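Linen Service: Changes to Sheets and Bedding from March

The Residents' Services Office wishes to inform all households at Antoniuk House of the revised arrangements for bed linen, which come into effect at the start of March. The changes follow the renewal of the laundry contract with Bemex and apply to every floor, including the guest rooms on the garden side. Residents who launder their own bedding are not affected by the collection times, although they may find the notes on folding and storage useful.

Under the present arrangement, clean sheets are delivered in mixed bundles and sorted on arrival. This has led to a number of complaints, chiefly that single and double sheets have been placed in the same bag and that fitted sheets have been issued to rooms with the older, narrower mattresses. From March, each household will receive its own labelled bag. The label will show the room number, the size of sheet and the number of pillowcases supplied. Residents are asked to keep the label and to return it with the used linen.

Collection will take place once a week. Bags should be left outside the door by 11 in the morning, tied at the neck, with nothing inside other than sheets, pillowcases and duvet covers. Towels will continue to be collected separately in the blue bags. Last year 121 items that did not belong to the linen service were found among the sheets, among them several pairs of spectacles and a hearing aid. All but a few have been reunited with their owners, and the remainder may be claimed from Solomiia Stasiv at the front office.

The new sheets are lighter than those in use at present. They were chosen after a trial on the second floor, where residents reported that they were easier to lift and to tuck in. The lighter cloth does crease more readily, and it should be straightened by the corners before folding. Holding two neighbouring corners and drawing the edge level between them is generally sufficient. Pulling from the middle of the sheet tends to leave the sides uneven.
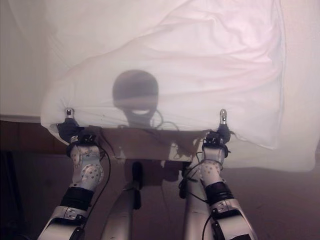 A thin white sheet held by two corners, with the lower edge drawn straight.

Once the edge is level, the sheet may be folded in half lengthways and then in half again, smoothing the cloth towards the open side each time. Two people will find the larger sizes more manageable, and floor staff will assist on request. Households with limited cupboard space may prefer to fold the sheet into three from the short end, so that it fits the narrow shelf in the linen cupboard. Fitted sheets should be folded with the elasticated corners tucked one inside another.

Residents are reminded that the shelves in the corridor cupboards are shared. Spare blankets belong on the lower shelf and sheets on the upper. Personal bedding should be marked with the owner's name and kept in the household's own room wherever possible. Unmarked bedding found in the corridor cupboards at the end of March will be held at the front office for 6 weeks.

A short session on bed-making and folding will be held in the Hirnura Room, led by Ifigeneia Koutsoukos of the housekeeping department. It will cover fitted and flat sheets, duvet covers and the use of the new labels. The session will last around 2 hours, with a break for tea. Family members who help with bedding are also welcome. Places should be reserved at the front office, where a sheet for names has been left on the counter.

There will be no increase in the linen charge for the current year. Households wishing to withdraw from the service, or to move from double to single sheets, should complete the short form available from Brayden Dhillon. Forms received after the start of March will be dealt with at the following month's delivery. Existing sheets which are the property of the House should be returned with the final collection under the old arrangement, even if they are torn or stained.

Questions about lost or damaged items should be put in writing to Spyros Vrettos, Residents' Services Office, ground floor.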